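Search this site Go

19 November project reports

November 19, 2022
By Peter Ďurica

Folding and storing clothes in a shared student room: final report

1. Aim

The project, entered under the working name Vrabec, compared two ways of keeping clothes in a small bedroom: folded flat on a shelf, and rolled in a drawer. The measure was shelf or drawer space used after one week of normal wear.

2. Method

The sorting was done on the bed, which had a slatted mat of bamboo or reed laid on it. Each item was picked up, shaken once, laid down and smoothed before folding. Dark items were sorted first. Thin, soft fabrics were held at one point and allowed to hang, so that the folds ran lengthways.
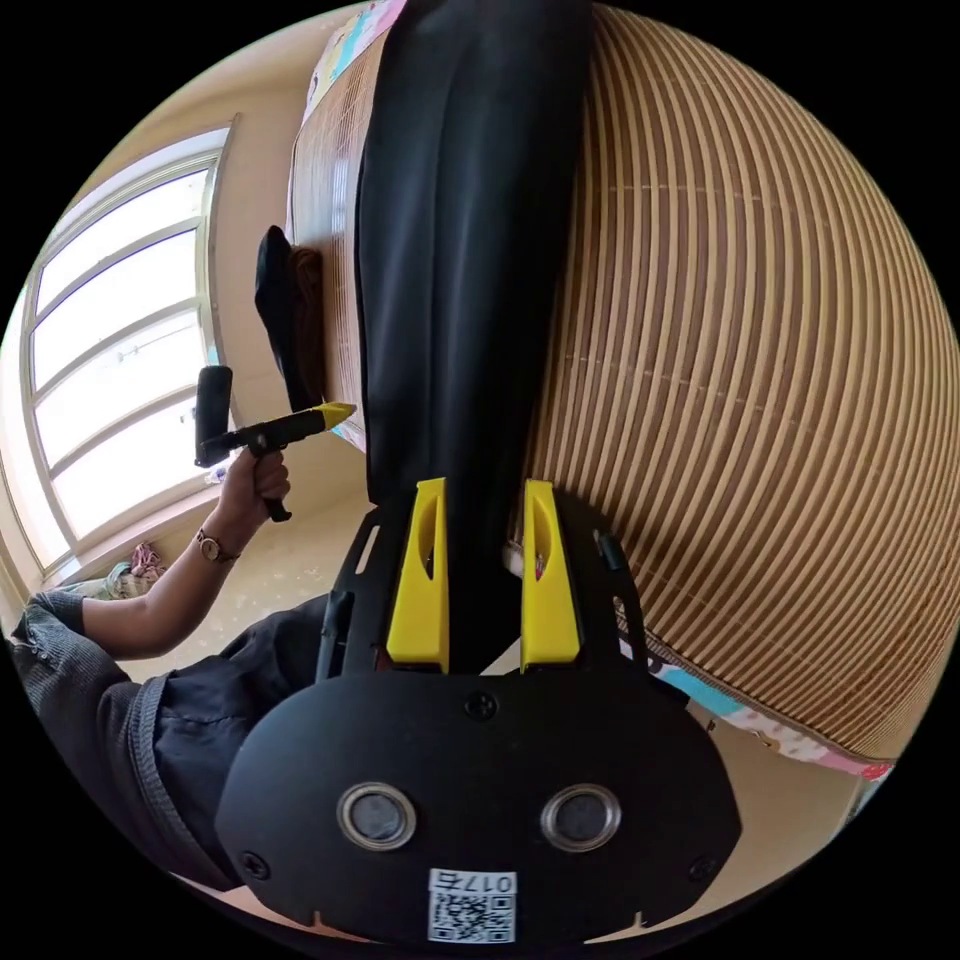

3. Results

Space was worked out from the length, width and height of each finished stack. The folded set took up 1,736 cubic inches and the rolled set 1,732. The difference is too small to matter. Rolling took 11 minutes and folding took 40, mainly owing to shirts with collars.

Black cloth showed creases under the desk lamp more clearly than patterned cloth did. This was noted in August and again in the second trial.

4. Remaining work

Heavy jumpers were left out and should be tested separately. The drawer should also be measured when it is full.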